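Section 4. Recording peg board episodes

Herell two-arm station. Read section 3 first if the hands are not homed yet.

4.1 Before you start

1. Board in the middle of the table, long side running away from the robot. Blue parts on the board, nothing else on it.
2. Arms in from both sides, hands up. Keep them clear of the parts until the light on the console goes green.
3. Check the cables under both forearms. Should hang free, no pinching.

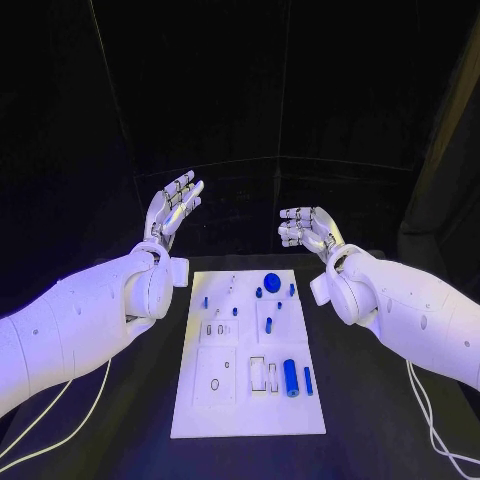

4. Start the recorder. Type operator name and board layout. No name = the episode gets thrown out at upload.

Note: layouts can be mixed. Parts lying down, parts standing, both fine. The learner needs the variety so dont tidy up between takes.

4.2 Recording

5. One hand works, the other waits. Waiting hand stays raised over the far part of the board and out of the way.
6. Bring the working hand down slow, fingers together, onto the part. Colored room light is OK, change it between batches.
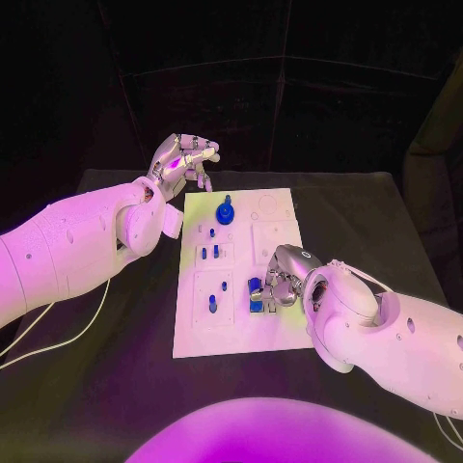 7. Part dropped or slid away? Keep recording. Mark the take "recover" and carry on. Do not reach in by hand.

CAUTION: Never put your hands over the board while the arms are live. Red button first, wait for the click, then reach.

8. Swap hands every 19 episodes. Left hand gets skipped a lot, and it shows in the September set: 982 right, 500 left. Please fix that this time round.

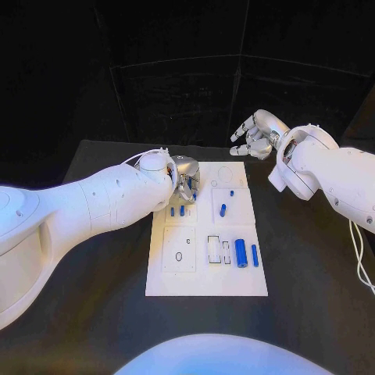 Target for the full set is 1680 episodes, both hands. Short ones are fine. Ones with a long pause at the start are not, trim them before upload or Fadime Çınar will send them back.

9. End the take with both hands lifted off the parts. Stop recorder. Wait for "saved" befor you touch anything.

Note: if "saved" does not come up, leave the station on and get Devendra Nishad.

Related
Section 3: Homing the hands
Section 5: Trimming and upload
Herell: replacing a fingertip
Prelasbridge station, layout sheets
Release notes, 21st February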